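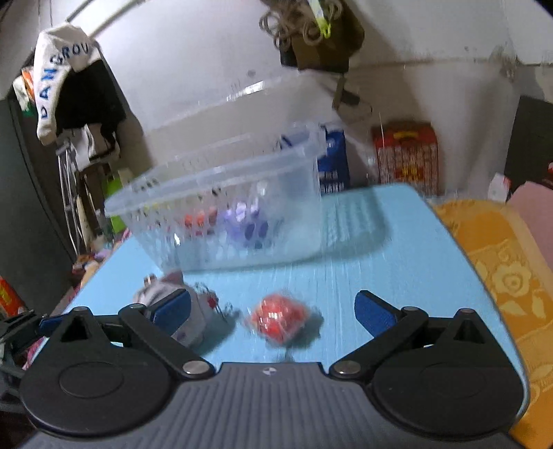

Sorting Small Things: Project Report, Charpentier Workshop

Florian Poulain

1. What I set out to do

My project asked how a person decides where small things go when there is one clear plastic container and far too many candidates for it. The brief said "storage behavior." My mother, on the phone, said "tidying up," and I have not found a better term.

2. Setup

I used a light blue table and a clear container with a flared rim. The objects were toys and other small colorful items, including a red one wrapped in clear plastic, a purple one with dark round spots, and a handful of little red and orange pieces. The room stayed as it was, with clothes hanging by the white wall and a white cap over them. I did consider tidying the room before studying tidying. I considered it for most of October.

3. Method

Each session began with the objects on the table and ended when the person sorting said "done" in a convincing tone. I ran 17 sessions and logged 463 placements in a spreadsheet I named Kedeck, after a typo I grew fond of. Placements were marked as sure, unsure, or moved later.

4. Results

Color won. Most people put red with red and orange, then had a small crisis over purple. Six people grouped by size and defended this at length. Two put everything in the container in one go and asked if they could leave.

The wrapped red object caused the most trouble. Crinkly plastic makes a thing look like candy or trash, and neither category was on my form. It was moved later more than anything else on the table.

5. Problems

The form needed an "other" column by the second session and got one by the ninth. I also sorted the objects myself once, to check the timing, and took over 6 minutes, longer than anyone I tested.

6. Next steps

I would like to repeat the sessions with two containers and a lid. The spreadsheet needs a proper name before I hand it over.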